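Gripper night again at the shared shop. Two handhelds now, both wired. Hywel Rees wants them sorting kids' books into the clear rack by October and I said sure, why not.

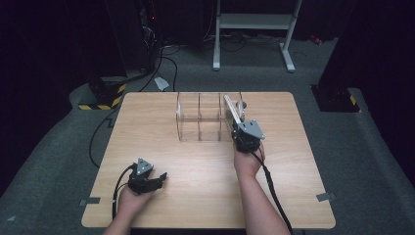
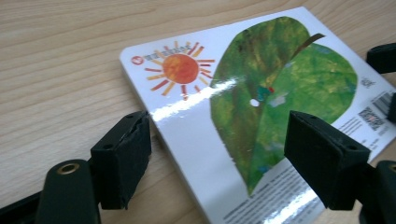
*Last changed: 2nd December*

So, board books. Thick, shiny, heavy for the finger pads. Glare on the cover is a pain, might try a lamp further back. Cable on the right one still drags on my arm, need a longer lead. Spent 89 on new pads form Skarkum, not fitted yet. More tape for the table edge too. Gotta run, shop shuts at 8.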